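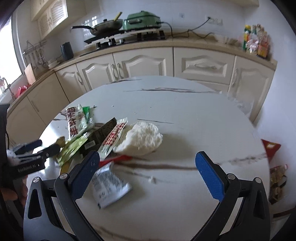

Perier Round Table, marble top: six months in

I bought the Perier from Brararwood in April to replace a square pine table that took up too much of the kitchen. It cost around 400 dollars with delivery. The next size up was close to 1,000, and I couldn't see paying that for a place to eat cereal.

Assembly

It came in 2 boxes. The base goes together with one hex key, which is included. The top is heavy, so get help turning it over. One leveling foot was missing from mine and Brararwood mailed a new one within a week.

Daily use

The top is pale with long veins running across it, and they are stronger than they looked on the website. I like them. They also hide crumbs better than I expected.

We eat a lot of packaged snacks at this table and the wrappers pile up in the middle until somebody clears them. There is room for a good heap of packets and tissues with space left over at the edge. Soy sauce and chili oil wipe off with a damp cloth if you get to them the same evening. I left a tea ring overnight once and it took three tries with the Sornach stone cleaner – a faint mark is still there.
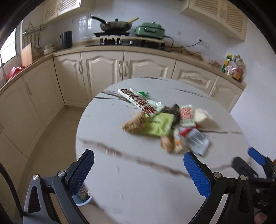
Compared with the Azar

My sister has the Azar, the same width with a laminate top. Hers is lighter and doesn't stain, but it wobbles when you lean on it. The Perier doesn't move.

Four stars. I'd buy it again, with coasters.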